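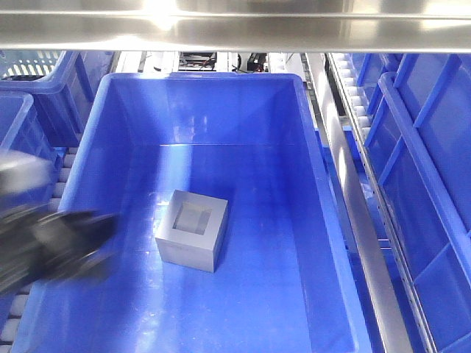 # Setting Up a Two-Bin Reorder System for Small Parts

A two-bin system replaces stock counts with a simple rule: when the first bin is empty, order more and start on the second. It suits low-cost parts with steady use, such as spacers, brackets and short cut sections. It is a poor fit for anything bought once a year.

## 1. Work out the bin quantity

You need daily use and supplier lead time in working days. The formula is:

**Bin quantity = daily use × lead time + safety stock**

Take a spacer used at 65 per day with a lead time of 3 days. Base demand is 195. Add a safety stock of 51 and each bin holds 246. Round up to the supplier's pack size if the difference is small.

Use the longest lead time from recent orders. An average will leave you short on half of them.
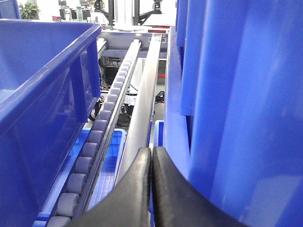

**Do both bins have to hold the same quantity?**

Equal bins are simplest, but only the second one has to cover the lead time. The first can be larger if the supplier has a minimum order.

## 2. Label the bins

Each label carries the part number, bin quantity, supplier and shelf location. Put the same data on a loose reorder card and keep it with the second bin. Tharun Shetty's template for the Cusel stores uses one card color per supplier – worth copying if you have more than a few.
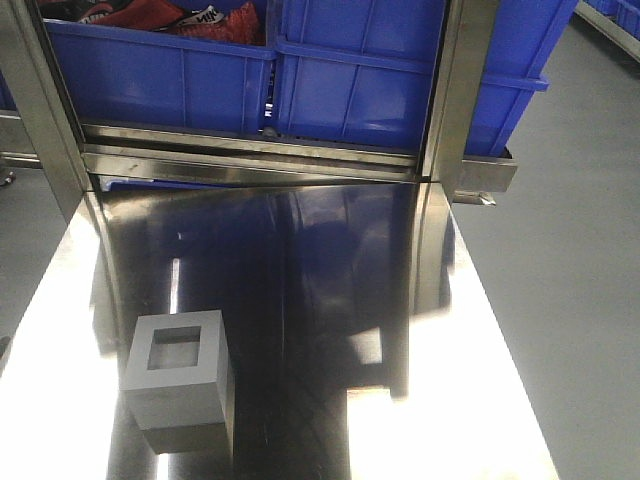 Print location codes large enough to read from the aisle. Write the aisle first, then the bay, then the shelf, and keep that order on every label and in the parts list.

## 3. Run the cycle

1. Pick from the first bin only.
2. When it is empty, move the card to the reorder rack.
3. Bring the second bin forward.
4. Collect cards at 2 p.m. and place the orders.
5. On delivery, fill the empty bin, return the card and put both at the back.

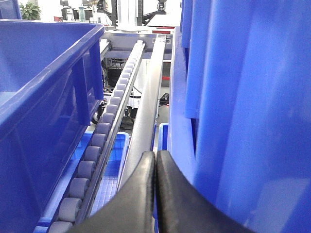
Any quantity left over after filling goes to overflow storage, with the overflow location penciled on the card. Clear overflow before placing the next order for that part.

## 4. Review

Recalculate when daily use or lead time changes – otherwise every December.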